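Oficina de Tratamento de Têxteis Domésticos – Apontamentos da unidade 5
Lavandaria-escola Govel

5.1 Calções com cós elástico: princípios

O cós franzido não assenta plano e não serve de linha de referência. Toma-se como referência a costura lateral ou a bainha. A peça estende-se sobre superfície lisa, com o cós para um dos lados e os cordões para fora.

5.2 Leitura da peça estendida

Distinguem-se as rugas superficiais, que se alisam à mão, dos franzidos presos na costura, que permanecem. O cesto fica ao fundo da bancada, do lado esquerdo.

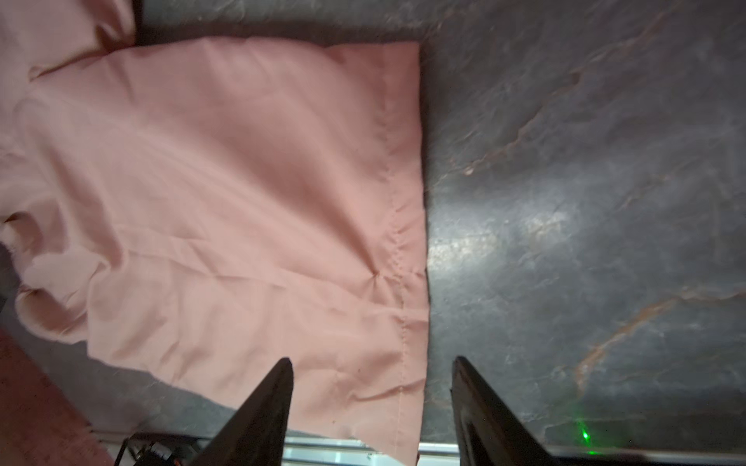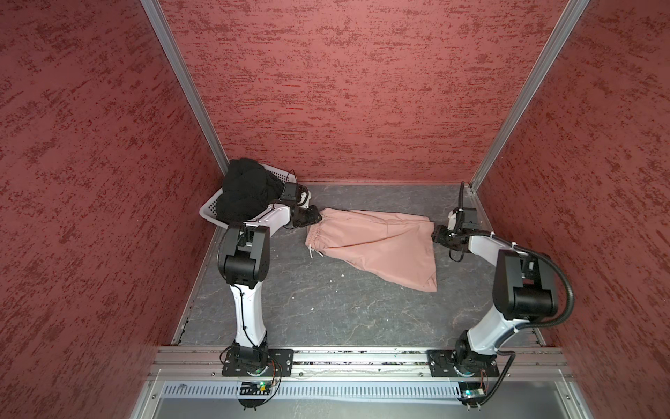
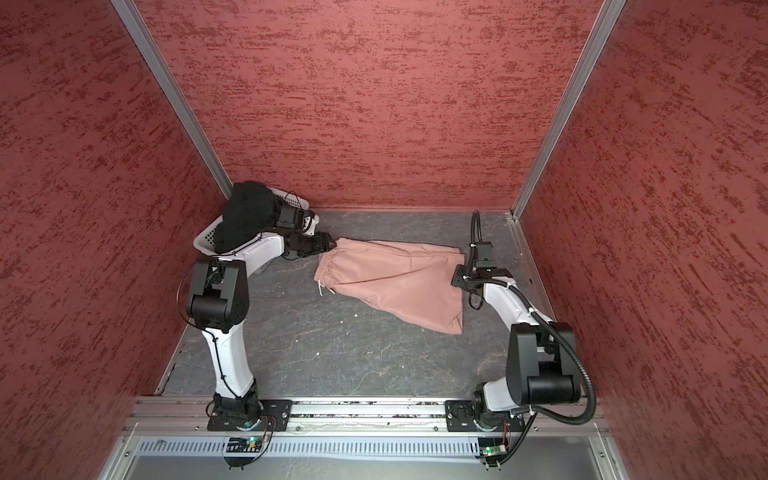 Tecido cor-de-rosa sobre a superfície cinzenta.

5.3 Sequência de dobragem (método Tiretti)

1. Segurar o cós por um canto e a bainha pelo lado oposto.
2. Alisar do cós para as pernas.
3. Sobrepor as pernas, fazendo coincidir as bainhas.
4. Recolher os cordões para dentro – nunca sob a dobra exterior.
5. Dobrar ao meio no sentido do comprimento.

5.4 Exercício

Dobrar 6 peças com cós elástico e registar na ficha Ollis a largura final de cada uma. Tolerância: 9 mm entre peças.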